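Chapter 4: Friction, or Why Things Stay Where You Put Them
By Girish Chauhan
Mar 20, 2024

I used to wait tables at a place called Kuvine, and I learned more physics there than I did in my first year of college. You carry a tray with 45 glasses on it for long enough (well, it felt like 45) and you start to notice which surfaces are on your side!

So let's start with the tray. Put it down on a level table and two forces matter: gravity pulls it down, the table pushes back up. Give it a gentle nudge sideways and nothing happens. That's static friction, and it grows to match your nudge exactly - up to a limit. Push past the limit and the tray slides, and from then on you're dealing with kinetic friction, usually a bit weaker.
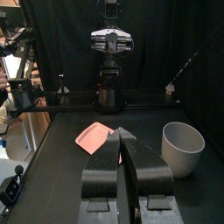
Figure 4.1 A square tray with rounded corners and a shallow rim, on a matte black tabletop.

Now for some numbers. Say a loaded tray has a mass of 800 grams, so it weighs 7.8 newtons. If the coefficient of static friction is 0.4, you can push with up to 3.1 newtons before it moves. Take things off until you're down to 545 grams and the limit drops to 2.1. I always ask my classes whether a wider tray of the same weight would be harder to shift, and most hands go up. In our simple model it wouldn't be - area doesn't come into it.

We'll get to slopes in Section 4.2, and you'll want a protractor for that one.

200 shares | 8 comments

Related
Chapter 3: Falling Things, and the Dudgate Tower Problem
Chapter 5: Going in Circles
Narayanan Poojary on teaching forces with kitchen scales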